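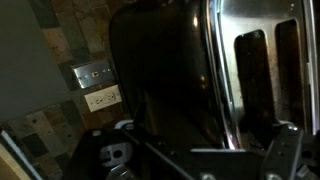
Two-slot toaster, black body with steel top. Some crumbs on the top panel.

Kitchen outlets trip GFCI when toaster and kettle run together

Posted in Home Electrical, Friday, February 7, 2025

The kitchen has one counter circuit that I know of, on a 20 amp breaker. The first outlet on it is a GFCI and the rest are fed from its load side. With the toaster alone there is no problem. With the kettle alone there is no problem. With both on, the GFCI at the sink trips, usually within a minute or two. The breaker in the panel does not trip.

I assumed overload, but if it were overload I would expect the breaker to go first. The toaster is rated 800 watts and the kettle 1500. The house was rewired before we bought it and I have no paperwork. The GFCI is a Kestard, no date that I can find on the face. I have pressed the test button and it trips and resets as it should.

Is the GFCI bad, or is one of the appliances leaking? I would like to know before I buy parts.

varnov_flats

A GFCI does not measure load. It compares the current going out on the hot with the current coming back on the neutral, and it opens at a difference of 4 to 6 milliamps. Your two appliances together draw a little over 19 amps at 120 volts, and a 20 amp breaker can carry that for a long time without opening. So the breaker is behaving normally and tells you nothing about the fault.

Leakage adds up. If the kettle leaks 3 milliamps and the toaster leaks 2, each one will run alone and the pair will trip the device. Heating elements are the usual source. Moisture gets into the insulation around the element and leakage rises as it ages.

Test in this order:

Unplug everything on the circuit, including anything behind the refrigerator.
Run the kettle with a different heating appliance, such as an iron.
Run the toaster with that same appliance.
If only one of the pairs trips, suspect the kettle or toaster in that pair.
If both pairs trip, replace the GFCI and repeat.

If you have a meter, unplug the kettle and measure from either flat blade to the ground pin. It should read open on the highest range. A reading of 200 kilohms is a failed kettle. Most toasters have a two-prong plug, so there is no ground pin to measure against. Use bare metal on the case for that one, with the lever down and the plug out of the wall.

Separately, 19 amps is too much for one 15 amp receptacle. Do not put both on a power strip.

Liu_bench

Had the same thing, it was the outlet. Swapped it, 13 dollars, fine now. They wear out.

zamodau79

The post above may be right, but do the swap with the breaker off and check that line and load are not reversed. On older GFCIs, reversed wiring will still pass power and the test button may still click, but the receptacle on the face is not protected.

Liu_bench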